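Lane choice and hatched markings on the country road into Gullumska

Driving and Roads – Getting Around

Posted by Eulalia Toledo

I moved to Bunberg in December and I've been driving to work in Gullumska for 4 weeks. Before that I hadn't driven regularly for years, and never on the right. Most of the journey is fine. There are two bits of it I'm still not sure about and I'd like to get them straight before they turn into bad habits.

The first is the straight with trees on both sides. It has guardrails, one lane each way and a broken line down the middle for the whole length as far as I can tell. People overtake me there most mornings. I sit at the limit or a touch under it. I understand a broken line means they're allowed to, but the trees make it hard for me to judge how far off the oncoming cars are, and I have never tried it myself. Is there any sensible way of judging it, or should I just stay where I am? I'm also never sure how far to the right I should be. When something big comes the other way I tend to drift towards the edge line, and then I'm looking at the rail.

The second is the junction with the traffic lights. Before you get to it there is a hatched area between the two directions, and then the road opens out into separate lanes. I turn right there. I've been keeping right and it has worked, but twice I've seen a driver cut across the hatching to get over to the left early, and once the car behind me hooted when I didn't do the same. I didn't want to go left, so I don't know what he expected.

The arrow on the road in one lane is straight on and left combined. Does that mean I can go straight on from it, or is it really for people turning left and you only go straight on if there's room?

Pictures of both bits:

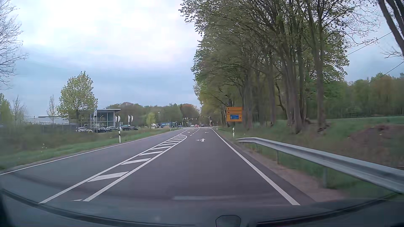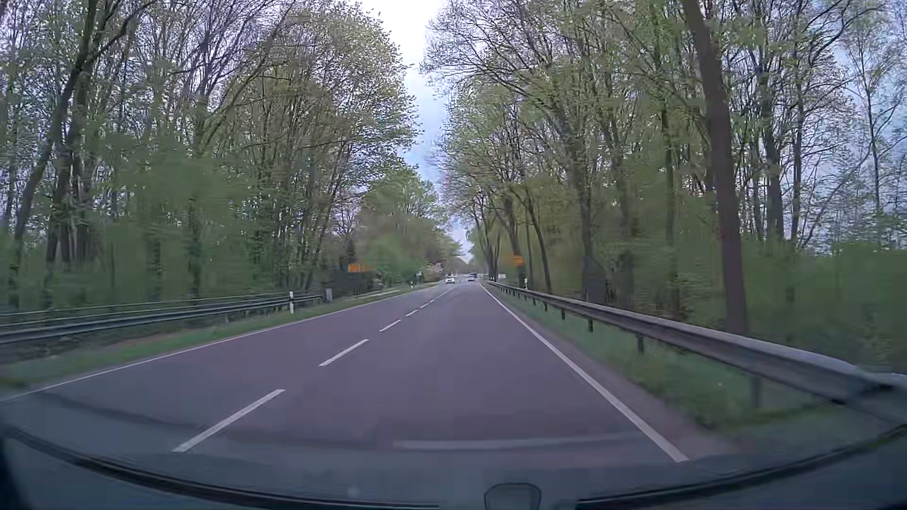
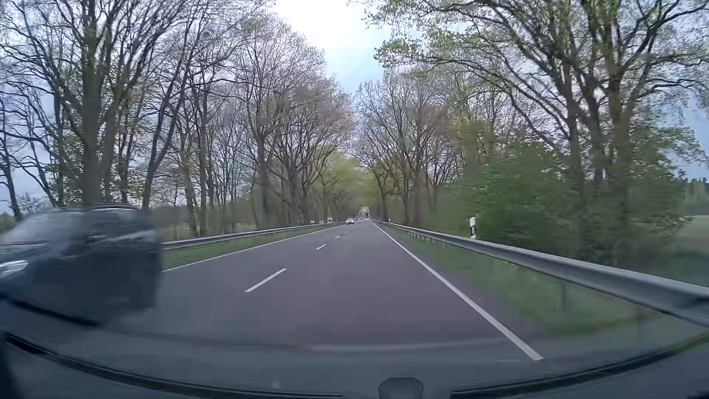 First one: coming up to the lights. The other two: the straight with the trees.

I have a refresher lesson booked with Dridier but not until next month, so any help before then would be welcome. Thanks.

Amancay Quiroga
Helpful to 3 readers

I drove a delivery van on that road for Saavedra for a good while, so I know the stretch. Taking your points one at a time.

Hatching. Where it has a solid border, treat it as if it were a kerb. You don't drive on it, you don't wait on it, and you don't use it to get into the left lane sooner. The border line curves away to the left where the hatching finishes, and that is the point where the road widens and you can start choosing a lane. If you want the left side, wait until you're past the curve, check your mirror and the left shoulder, indicate and move. There's plenty of length left after that. The drivers cutting across are saving themselves a second or two. Ignore the hooting.

Arrows. A combined arrow means both movements are allowed from that lane. Straight on from it is perfectly proper and you don't need to give it up to people turning left. The thing to watch is that you can end up behind someone waiting to turn. If that happens, stay put. Don't swing out round them at the last moment, because whoever is coming up on your right won't be expecting it.

For your right turn, keep right as you have been. There's a yellow direction sign on the right-hand side before the junction, with the directions stacked one on top of the other. Use it as your reminder to look up and pick your lane. By the time you can make out the smaller arrows on the road there may be a car standing on top of them, so it's better to have decided already.

The straight. A broken line gives you permission to overtake, it doesn't tell you it's safe. My own rule on tree-lined roads is that I leave it alone unless I can see a long empty lane with nothing coming at all. A car a long way off looks as if it's hardly moving, and then it's on you. At 90 km/h you cover 500 metres in 20 seconds, and so does the one coming towards you, so a gap of that size is gone in 10. Add a lorry further up that you'd have to tuck in behind, and it's hardly ever worth it.

If other people want to pass, let them. Hold a steady speed, don't speed up, and leave enough space in front for them to pull in.

Position. Look well up the road, not at the rail. You go where you look. There's a narrow strip between the edge line and the grass but it isn't a lane and I wouldn't put a wheel on it at speed. When a van goes by the other way you'll feel the air move, and it makes you want to steer away. Keep both hands on the wheel and carry on straight. If you can keep the same gap to the edge line before and after it passes, you've got it.

halfway_to_gullumska

just stay in the right lane, its not that complicated. everybody overtakes on that straight and its fine if you have a decent engine

Amancay Quiroga

Everybody doing it is what worries me. You've got trees and rails on both sides and nowhere to go if you get it wrong.

tomato_frame

Agree with Amancay on most of it. One thing to add about the distance posts, if you find it hard to judge how far away things are. The little white posts with the dark band at the side of the road are useful for that. Pick one, watch a car in front go past it, and count until you reach it yourself. If you get to two before you're there, your gap is all right in dry weather. Double it in rain. After a week of doing that your eye gets better at distances generally, including for what's coming the other way.

Also check your headlights are aimed properly if you brought the car with you from a country that drives on the left. Mine weren't and I was getting flashed every evening before I worked out why.

Eulalia Toledo

Thank you, that clears up the arrow. I bought the car after I moved, so the headlights should be all right, but I'll have them looked at. I tried counting from the posts this morning and I was getting to three, so I'm leaving enough room. I'll stay behind the lorries for now.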